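Waresmont lunch program switches to colored bowls

The community lunch program in Waresmont will serve its meals in color-coded plastic bowls from next month, replacing the mixed crockery it has used since it opened.

The bowls come in blue, pink and pale green. Each color stands for a type of meal, so that people with allergies or special diets can be served without having to check a paper list at the counter.

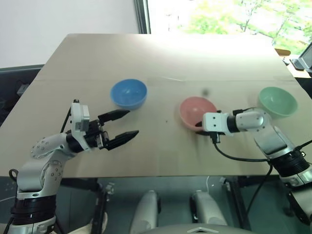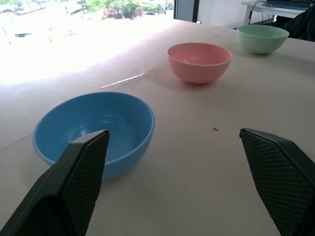 The three colors, set out on a table.

Blue will be used for the regular meal of the day, pink for meals without dairy and green for meals without meat. Anyone who needs a meal without either will still be asked to speak to the kitchen in advance.

Leilani Fitzsimmons, who runs the program, said the old system caused delays at the busiest part of lunch.

"We had one list taped up by the counter and another in the kitchen, and they did not always match," she said. "With a color you can see from across the room which meal is which."

The program has ordered 300 bowls at a total cost of $1,157, including delivery. Most of the money came from a bake sale held in June, and the rest was taken from the equipment budget.

Roughly 97 people eat at the program on a normal day. The extra bowls will allow a second sitting to start before the first load of dishes is finished.

Baptiste Guillot, the head cook, said plastic was chosen mainly for weight. The stoneware bowls now in use are heavy to carry when stacked, and several have chipped rims.

Old bowls in good condition will be given away at the Vidal Street entrance after lunch service. People are asked to bring their own box or bag and to take no more than six each.

Regular guests who want to change their meal type should tell Annick Collet at the front desk before the new bowls come into use. Forms are also available in the entrance hall.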